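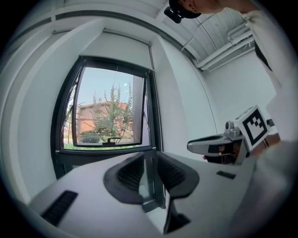
Ventilation of the upstairs rooms was carried over from August. Siham Alaoui reported that the Kaczorowski survey had found condensation on the inner reveals in two rooms, with the extract fans working to specification. The dark-framed windows have an upper pane that tilts open outward on a hinge, and the surveyor's advice is to use that pane for background airflow and leave the fans on their timers. Agreed to adopt this until the spring inspection.

Category: Minutes / Buildings and Maintenance

Meeting of 11 Nov 2020

Item 2. Restrictor stays. Fustetti quoted for 21 stays, fitted. Plistadik quoted for supply only, at a lower unit price — fitting would fall to the site team. Decision deferred until both firms confirm the load rating in writing.
Action: S. Alaoui.

Item 3. Seals. Loltoneo to replace perished gaskets on the north side. Cost over £300, to be met from the repairs budget. Approved.

Item 4. Humidity logging. Readings to continue weekly, taken before the heating comes on. Results to be circulated with the next agenda.

No other business.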